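CLISTGATE DEPOT TRIES AGAIN WITH THE ODDMENTS BIN

Posted 7/20/22 in Local

The returns depot on Skarngate has reopened its oddments counter, four months after the last attempt ended in a disagreement over a box of curtain rings and a sign reading PLEASE STOP.

For those who missed the March edition, the idea is simple enough to fit on the back of a parking ticket. The depot handles returned goods for a handful of small shops in the Clistgate district. Most of what comes back has a label, a receipt and an owner. Some of it has none of the three. Those things go into a metal bin until they are sorted, and whatever can't be matched to a shop after 16 days goes out on the counter at the front, where the public may buy it for whatever Shirley McIntyre thinks it's worth.

McIntyre has run the counter both times and is regarded as a firm hand with a price. She once charged a man eight dollars for a single bookend and, when he pointed out that bookends come in pairs, offered him the same one again for sixteen.

"I'm not running a museum," she said on opening morning, straightening a row of things that did not look as if they had ever been in a row before. "It comes in, it goes out. If you want to know what it is, buy it and take it home."

The trouble in March was mostly one of supply. The depot had announced 300 items for the first weekend. Early arrivals found a good deal less than that, and a large share of what there was turned out to be packaging. Wayne MacDonald, who drove in from the far side of the county with an empty trailer, went home with a shoehorn.

"It's a decent shoehorn," MacDonald said this week. He was back on Wednesday, without the trailer.

The depot's manager, Mervin Grewal, accepts that mistakes were made. He has a typed list of them, laminated, which he keeps behind the counter and will read from if asked. Item one is "announced a number." Item two is "curtain rings." The rest he described as internal.

This time the depot has announced no number at all. It has also changed the order in which things are done. Under the old system, a full bin was tipped out on a table and gone through by whoever had finished lunch. Grewal says this produced a tidy table and an untidy floor. Under the new one, nothing gets tipped anywhere.

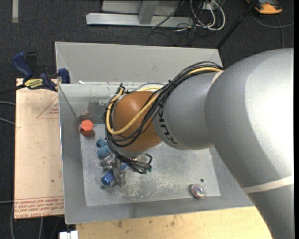 Grewal is fond of the bin and would like it to be spoken of with more respect. It was bought secondhand from Amitz, a firm that clears out closed workshops, and it cost the depot $280, a figure he volunteers early in most conversations. He had it repainted in his head before it was off the truck and has not got any further than that. The floor of it is so covered in whitish scratches and scuffs that a customer on Wednesday asked whether it had been used for ice skating, and there is a dark smudge with a touch of red on the rear wall, toward the back left corner, that three members of staff have separately offered to clean. Grewal says he will get to it. McIntyre says he said that in March.

There is also the question of the holes. The bin has small round ones in its floor, and Manon Dufour, who does the paperwork and therefore hears about everything that goes missing, would like them plugged before the depot takes in another box of loose buttons. Her request has been filed, by her, in a folder she keeps for her requests.

Dufour is responsible for the other big change, a set of paper tags. Each unmatched item now gets one, showing the date it came in and a best guess at what it is. The guesses are hers. Wednesday's tags included "lid, large," "part of a lamp or possibly all of a lamp," and "Lévesque?" The last referred to Lévesque, the housewares shop on the corner, whose staff came over before noon, looked at the object in question, and said it wasn't theirs and they hoped it never would be.

It sold for two dollars.

Trade was brisk by Skarngate standards. A line formed shortly before the doors opened, and although part of it proved to be waiting for the bus, enough people stayed to fill the front room. Guangming Lu, who repairs clocks out of his garage, left with a bag of small hinges and a look of private satisfaction. He declined to say what he had paid, on the grounds that McIntyre was standing behind him.

"Last time I bought a tin with no lid," Lu said. "Today there was a lid. Wrong tin, but you can see they're making an effort."

Not everyone was won over. One woman brought back an item from the March sale, a plastic funnel, and asked for a refund. The depot's position is that oddments are sold as seen. Her position was that she had seen it and it leaked. After some discussion about what a funnel is supposed to do, she accepted store credit and spent it on a different funnel. The first one has been tagged and will go back on the counter in 16 days.

The curtain rings are back too. They were withdrawn in March after two buyers each claimed to have been holding the box first, and they have been in Grewal's office ever since, where he says people kept coming in to look at them. They are now being sold singly, one to a customer, with no holding.

Neither of the original buyers had come in by closing time on Wednesday. McIntyre is keeping a seat by the door free in case they do, and another, on the opposite side of the room, for whichever one arrives second.

The counter is open Wednesday and Saturday mornings from eight until the good things are gone, which on the first day was 9:40. Parking is behind the building. Payment is in cash, and McIntyre does not give change for anything larger than a twenty. Anyone who believes an item on the counter belongs to them should bring a receipt or, failing that, the other bookend.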